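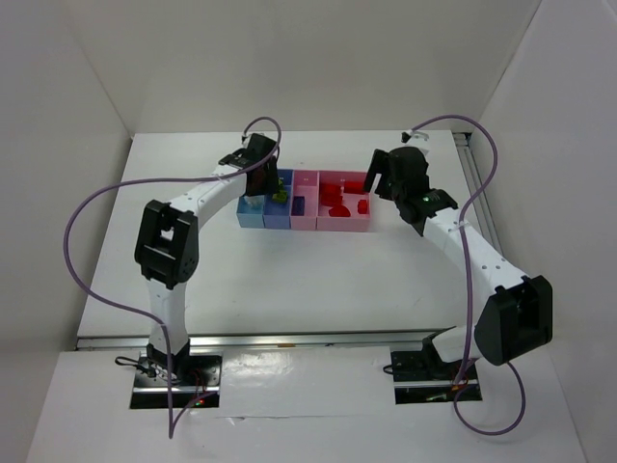

The Hollport Table Tennis League plays Sunday evenings at the Grerkgate hall, and these are the questions we get most. Read them before you e-mail us, or e-mail us anyway, as is traditional. At the end of the night, balls go back in plastic bins, four in a row along the back edge of a table, the way the bins are lined up in the photo. One bin is for match balls. It is never the one with the match balls in it.

Print this page | E-mail this page

Do I have to be any good?

No. We have 12 teams, and the bottom three can vouch for that. New players start in Division Two, also known as the division.

Can I bring my own paddle?

Please do. The club paddles were bought with the winnings from the Dusia Cup, and we have only won the Dusia Cup once. If yours has lost its rubber on one side, it's a cutting board.

Who supplies the balls?

The home team. We started last season with 200 and finished with a good deal fewer, and a few of those had been stepped on. Check the bins before you open a new box.
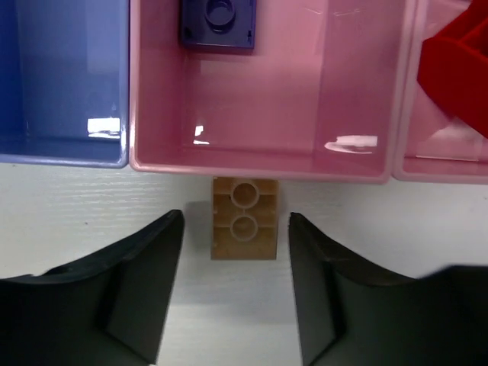 What counts as a let?

A serve that clips the net and still lands properly. You replay it. A serve you didn't like is not a let, however long you stand there with your hand up.

What if my opponent doesn't show?

Wait until 7:15, then take the forfeit. You may look disappointed if you want to.

How are ties in the standings settled?

Games won, then points won, then a playoff at Thân, where the ceiling is low and lobbing is a lost cause.

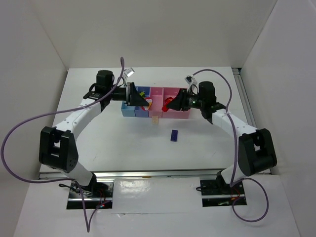 One reader wrote to say the playoff ought to be held somewhere with a proper ceiling, and that losing a title to a light fixture still stings. The fixture is staying. The rule says the point is dead, and we have sympathy but no ladder.

3 comments | 12 shares

Contact the league | Copyright Hollport Table Tennis League | Back to top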